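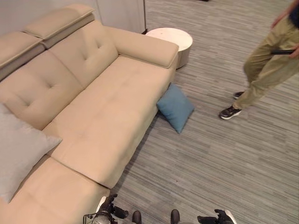 To: Ploltdale Neighbours list
Date: 09/06/2020
Re: Cleaning a light coloured sofa

> Has anyone on the list used Trekino foam on beige fabric? I rubbed
> one armrest in April and now it has a ring with a darker colour
> than before. The cover does not come off.

Hello all,

I had the same ring on my own sofa, so I write what I did. The ring usually comes when only the middle of the spot gets wet. You must damp the whole panel, from seam to seam, and let it dry slowly — no heater, no hair dryer. 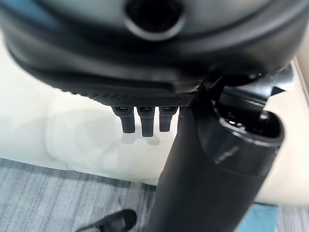 Textured strip with three short pegs beneath it.

I did it in this order:

1. Vacuum with the soft brush, also around the buttons. Crumbs become mud when they meet water.

2. Put 2 spoons of Cinditix powder in a litre of lukewarm water. Try it first on the back, near the floor.

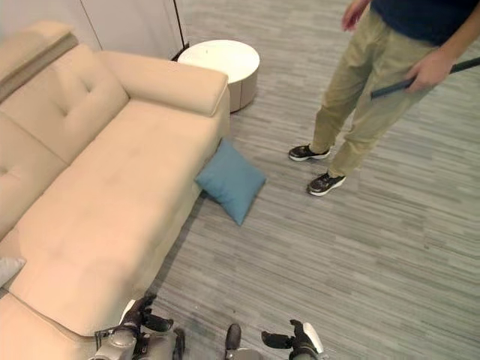
3. Wipe with a white cloth, wrung out very well. A coloured cloth can leave its colour behind.

4. Wait one night before you sit.

The shop on Carrasco Street quoted me $534 for a professional clean and $664 with protection spray. I did not take either. If your armrest is still dark after two tries, please write again to the list and say which fabric it is.

Kind regards from unit 2421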